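1/ Kurzer Thread über kleine Schälchen und einen weißen Tisch. Somtochukwu Effiong hatte gefragt, ob sich Pastellfarben auf Weiß überhaupt lohnen oder ob man da gleich alles in Weiß nehmen kann.

2/ Bei uns stehen gerade eine rosa und eine hellblaue Schale, dazu eine gelbgrüne Birne. Alles klein, viel Tisch drumherum.

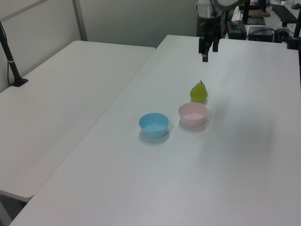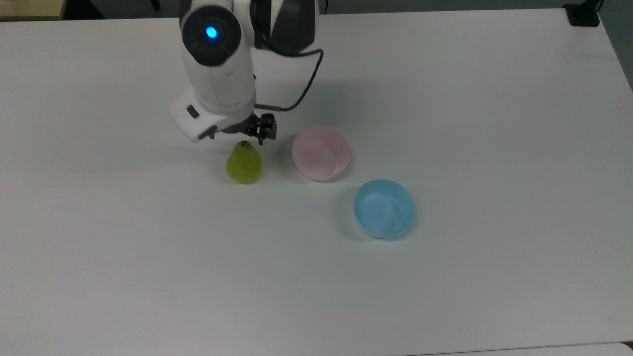
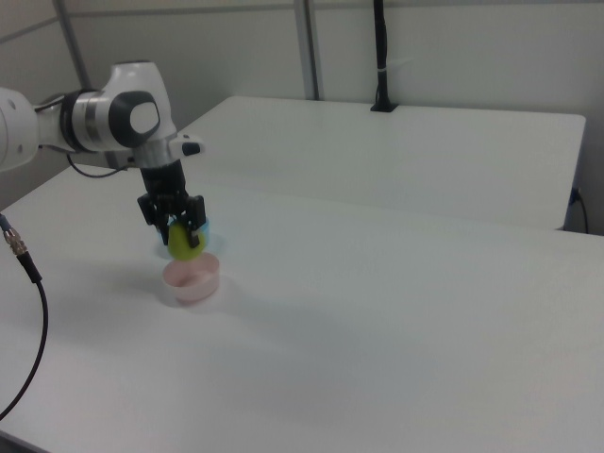
3/ Zur Frage: Ja, lohnt sich. Weiße Schalen hatte ich vorher zu Hause auf einer weißen Platte, und bei Lampenlicht habe ich zweimal danebengegriffen. Rosa und Hellblau sind blass, man findet sie trotzdem sofort.

4/ Das Grün von der Birne fällt am stärksten auf. Sie steht aufrecht auf ihrem runden Boden. Echt ist sie wohl nicht, sie sieht nach Spielobst aus.

5/ Echte Birnen stelle ich zu Hause übrigens auch hin und lege sie nicht. Liegend bekommen sie bei mir schneller Druckstellen. Klappt nicht mit jeder Sorte, die schmalen kippen um.

6/ Preise, weil das bestimmt kommt: Für meine Schälchen daheim habe ich im September 32 Euro bezahlt, Serie Gudeta, Laden in Griltimthorpe. Die von Drulleo lagen bei 39 und waren mir zu tief. Bei zu tiefen Schalen sieht man nicht, was unten liegt.

7/ Abwaschen: lauwarmes Wasser, weiches Tuch. In der Spülmaschine sind mir früher schon zwei Plastikschalen matt geworden, seitdem nur noch von Hand.

8/ Weiße Tischplatte: Jeder Krümel ist zu sehen. Ich wische jeden Abend feucht drüber und danach trocken nach, sonst bleiben Streifen. Das Mittel von Dullance hat bei mir geschmiert – habe ich verschenkt.

9/ Nachtrag zu den Farben: Gelb hatte ich auch probiert. Geht tagsüber, abends unter der warmen Lampe wirkt es fast wie Creme. Steht jetzt mit Büroklammern im Flur.

10/ @Somtochukwu: Wenn du nur zwei kaufst, nimm zwei verschiedene Farben in derselben Größe. Dann kommt Obst in die eine und Schalen und Kerne in die andere. Ob es Rosa noch gibt, müsstest du im Laden fragen, im September standen noch ein paar da.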